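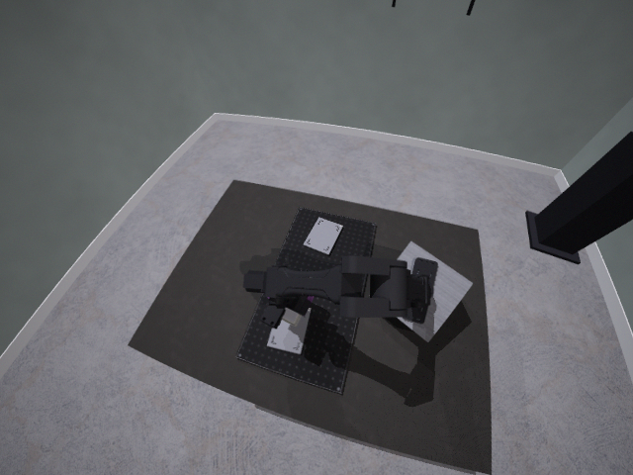 *Fig. 1. Rendered view: perforated board on tabletop, arm extended across it.*

**Flevcombe, Unit 8: basement and exterior moisture inspection**

Inspector: Róisín Ní Bhriain
Date: June 29, 2019
Weather: dry at time of visit, overcast, light wind
Access: all areas except the north crawl space (see item 14)

Ratings: OK = no action. M = monitor. R = repair. NI = not inspected.

## A. Roof drainage

- [x] 1. Gutters free of debris. **R.** Rear run packed with leaf litter and shingle grit. Standing water at the east end.
- [x] 2. Gutter slope toward outlet. **R.** Rear run is level over its last 8 feet. Rehang after cleaning.
- [x] 3. Hangers and fasteners. **M.** Two spikes backed out above the kitchen window. Replace with hidden hangers and screws when the run is rehung.
- [x] 4. Downspouts secured to wall. **OK.**
- [x] 5. Downspout discharge point. **R.** Southeast downspout ends at the footing. Extend to 5 feet or more from the wall. The other downspouts already do.
- [x] 6. Flashing at porch roof. **OK.** Sealant is aged but still bonded.

## B. Grading and hard surfaces

- [x] 7. Soil slopes away from foundation. **R** on east side, **OK** elsewhere. Soil has settled along the old trench line and now pitches back to the wall. Use compacted clay fill, not mulch or topsoil.
- [x] 8. Clearance between soil and siding. **M.** Tight at the planting bed. Check it again after item 7 is done, as new fill will reduce it further.
- [x] 9. Driveway joint at garage slab. **R.** Joint filler missing for most of its length. Clean out, fit backer rod, reseal.
- [x] 10. Window wells. **M.** Gravel silted up in the west well. Drain accepted a bucket of water but cleared slowly. Well cover cracked at one corner.

## C. Basement interior

- [x] 11. Wall cracks. **M.** One vertical hairline crack, east wall, 46 inches long measured up from the slab. No offset across the crack. Ends marked in pencil and dated. Compare at the November visit.
- [x] 12. Efflorescence. **M.** Light band on east wall, lowest two courses. Brushed off so that new growth can be told from old.
- [x] 13. Relative humidity. **M.** 60 percent at the center of the room, dehumidifier off. Owner to run the unit through summer and empty the bucket or connect the hose to the floor drain.
- [ ] 14. North crawl space. **NI.** Hatch screwed shut and painted over. Owner to open before next visit. Vapor barrier condition unknown.
- [x] 15. Stored items clear of walls. **R.** Cardboard boxes directly against the east wall. Move them out and raise them off the slab.

## D. Sump and plumbing

- [x] 16. Sump pump operation. **OK.** Float raised by hand, pump started. Second test with water poured into pit, pump started and shut off normally.
- [x] 17. Check valve. **R.** Water falls back into the pit after shutoff. Valve body is marked Wima. Replace with the same size, arrow pointing up.
- [x] 18. Backup power for pump. **R.** None fitted. The Lamrani quote supplied by the owner covers a battery unit but leaves out the charger outlet. Ask for a revised quote.
- [x] 19. Pump circuit. **OK.** Dedicated outlet, no extension cord in use.
- [x] 20. Water heater pan and relief line. **OK.**
- [x] 21. Hose bib, rear. **M.** Slow drip at the stem with the valve open. Tighten packing nut; replace washer if it continues.

## Comments

Items 2, 5 and 7 all affect the same stretch of east wall. Complete them before spending money on interior coatings. The crack in item 11 should not be injected until it has been through at least one wet season with the outside drainage corrected.

The Nillgate report left by the previous owner lists the east grading as acceptable. It predates the trench work and should not be relied on for item 7.

Moisture meter readings were taken on the east wall only. Other walls were checked by eye and hand.

Order of work: 1, 2, 5, 7, 17, 9, 18. Item 15 can be done by the owner at any time.

Reinspection: November, items 8, 10 through 14, and all R items.

Signed: R. Ní Bhriain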